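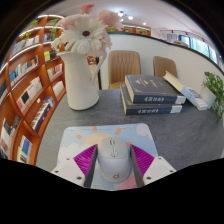
Ju-won Yeon had been off the bike for less than an hour when we sat down behind the Kurura awning, and she was still talking with her hands. The left one was the throttle, oddly enough, and the right one was Walter Sotelo.

"He came by me into turn two like I'd stopped for gas," she said, laughing. "I thought, okay, that's him gone. Then he ran wide at the hairpin and there I was again, right on his back wheel, and I just started yelling in my helmet. I don't even know what I was yelling!"

If you missed the middleweight race on Friday evening, find somebody who recorded it. Yeon, Sotelo and Rasha Najjar swapped the lead all the way down to the flag, and the gap between first and second was 37 thousandths of a second. Yeon got it. It's her first win in the class, in her second season, on a bike the team put together over the winter in a unit behind a tire shop.

She grew up nowhere near a race track. Her father rode a commuter bike to work and her mother wouldn't let her sit on it, even parked. What changed things was a minibike day at Skukard, the little kart circuit off the county road, when she was eleven. Her aunt, Bok-nam Yang, had a spare ticket and no idea what she was starting.

"I fell off four times and cried when they told me it was time to hand the bike back," Yeon said. "My aunt still says she should have taken me bowling."

Yang was at the track for this one, in a rain jacket two sizes too big, and she came over to correct the record. "It was five times," she said. "One was in the parking lot."

The step up from the junior classes was rough. Yeon finished her first middleweight season with a best result of ninth and a broken collarbone, and by December she had no ride at all. Then Witold Bielecka called. Bielecka runs Kurura out of his own pocket and a small pile of stickers (the biggest one on the fairing belongs to Cestudus, who make the brake lines), and he had a frame, most of an engine and 2,000 dollars left in the budget.

"I'd watched her in the wet the year before," Bielecka told me. "She was on old tires and she was going around the outside of people. You can teach somebody where to brake. I don't know how you teach that."

So they built the bike together, which mostly meant Yeon holding the flashlight and asking questions. She can now change a clutch in the time it takes the rest of the team to find their gloves, and she's very proud of this. She also talked Bielecka into softer fork springs after the first test, an argument that went on for three weeks.

"He said I was too light to know what I wanted," she said. "I said I was too light for the springs, that's the whole point!"

The softer front end showed on Friday. Where Sotelo's bike was shaking its head over the bumps before the hairpin, Yeon could carry the brake right down to the curb, lap after lap, and it let her start planning the last one early. She'd worked out that Najjar was strongest through the fast left at the back of the track and that Sotelo would defend the inside at the final corner. She left him to it, went in wide, got the bike picked up early and drove past him on the way to the line.

"I saw his elbow," she said. "That's all I remember, his elbow, and then it wasn't there anymore."

Sotelo wandered over while we were talking, with a paper plate of fries, and offered her one. He's been racing since before she was in school and has lost a few like this. "I left the door shut and she came through the window," he said. "Good for her. I want a rematch, though."

He'll get it. The next round is at Ji, a much faster place with a long uphill straight, and Yeon isn't pretending it suits her. Kurura's engine gives away a little top speed to the others, and Najjar won both races there last year. Najjar, third on the night by less than a bike length, had already told the commentators how much she was looking forward to it.

"Rasha's going to be a nightmare at Ji," Yeon said. "I'll sit in her draft and hold on. If I'm still there with two laps left, then we can talk."

Bielecka had started rolling up the tire warmers by then, and he shouted across that the trophy wasn't going to load the van. Yeon grabbed the other end of the awning pole and went on telling me about the hairpin while she pulled it down.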